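*Setup notes for the Voltby two-arm kit, shop bench edition. Updated 30th August.*

The Voltby kit ships with a printed quick start guide that gets you as far as "connect arms" and then wishes you well. Senga Mackay and I spent most of a week filling in the rest. These are the steps we'd follow if we had to do it again, and Fraser Lamont in purchasing keeps hinting that we will.

## Before you start

You need both arms clamped down, the wrist cameras plugged in, and the Munix control software on a machine you don't mind rebooting. Budget 70 minutes for the first calibration. The guide says 25, and I would love to meet the person who wrote that.

## Step 1: Sort the cables

Move each arm by hand through its whole reach with the motors off. Watch the cables while you do it. If one goes tight, give it more slack and try again. You will end up with loops that look sloppy. Leave them alone - the tidy version pulled a plug out on us twice.

## Step 2: Set the grip force

Open the gripper page in Munix and drop the force to 62. The default is 100, which seems to have been chosen for cracking walnuts. Close each gripper on something thin and solid, then tug it. If it slides, go up in small steps.

## Step 3: Run the drawer task

Use a cheap plastic drawer unit with one large drawer at the bottom and small ones above. Pull the large drawer partly open before you begin. Give one arm the unit and the other the small object, and keep the speed at the lowest setting until you trust it.
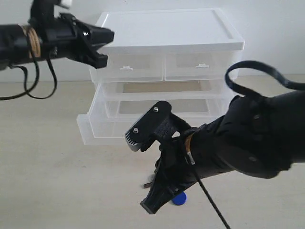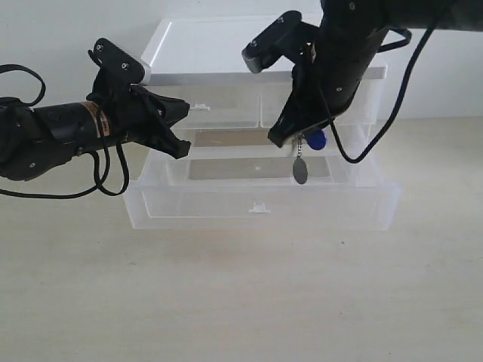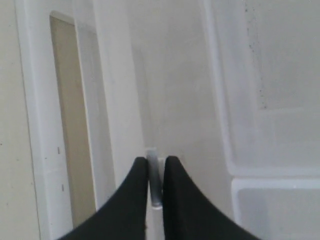 *Two arms at the drawer unit (first and second pictures); fingers closed on a slim cylinder (third).*

Keychains are a good second object, once you've had your fun with blocks. They swing, they have parts that go their own way, and the software has opinions about none of it. Pause for a second above the drawer before you release.

## Step 4: Save your settings

Munix does not save on exit. It doesn't ask, either. Press Save Profile, then close it, open it again and check that your grip force is still there.

## Is it worth the money?

At $1830 for the pair, I'd say yes, with some grumbling. The Gourlay kit we had on loan in February was easier to set up, but its wrist cameras cost extra and Tiziana Donati never did get the second one to show up in the software. Voltby's support desk answered my email in two days. The reply was a link to the quick start guide.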